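Making the bed when one side is against the wall

Posted 18/03/2020 by Ataahua Stubbs

In our flat in Windley the bedroom is narrow, so the big bed must stand with one side at the wall. For the first year I was fighting with the fitted sheet every week. My neighbor Clem Rewi, who cleaned rooms at a guest house in Tomoana, showed me a better order of work and I have used it ever since. I write it down for other people with small bedrooms.

Start with the wall side

Pull the bed away from the wall if you can. My hand needs a gap the width of two fists. If your bed is too heavy for this, kneel on the mattress and push the sheet down behind it with a flat hand.

Put on the far corner first, then the second corner on the wall side, and only after this the two corners near to you. If you start at the near side, the sheet will be tight when you come to the wall and it will jump off.

Look for the tags. Many sheets have a small tag on the edge, and when you learn which corner it belongs to, you don't need to turn the sheet three times. If yours has no tag, sew a short piece of ribbon in one corner. 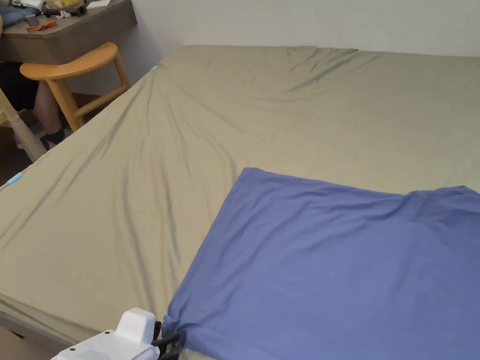 Long creases that go from a corner to the middle usually mean that this corner is pulled too much. Lift the mattress a little at the opposite corner and give the fabric some slack. Small wrinkles near the wall I leave alone. They are under the blanket at night and I don't iron sheets.

The sheet itself

Measure the depth of the mattress before you buy. I bought one sheet in Curow that was for a thin mattress and it came off every night. Wash new sheets at 40 degrees before the first use, because some of them shrink. My dryer spins at 800 and the sheets come out with hard folds, so now I shake them well by two corners and hang them straight on the line.

Use the bed as a folding table

After the fitted sheet is on, I fold the other laundry on the bed. It is the biggest flat surface that we have.

1. Spread the cloth flat, with one long edge straight in front of you.

2. Smooth it from the middle to the sides with your palms.

3. Fold in half, smooth again, and fold in half again. For towels I make one more fold in three parts, so they fit in the shelf.

4. Put the finished pile on one side of the bed, and keep papers, tissues, the phone and other small things together on the other side, near the headboard. When they are mixed with the laundry, they end up inside a towel.
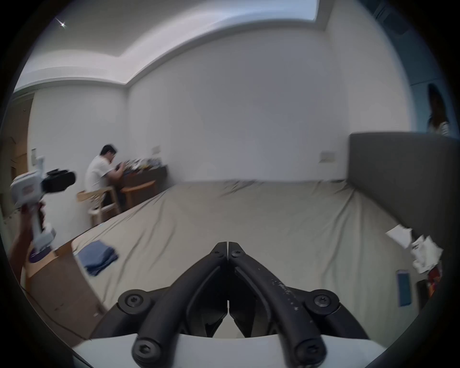
Washing days

I change the fitted sheet every week and the blanket cover every second week. In August, when it is cold here and drying takes long, I keep a second set ready in the closet. Put each set inside its own pillowcase, then you take out one packet and everything is there. My sister in Illside does the same with the children's beds, and she writes the bed size on a piece of tape.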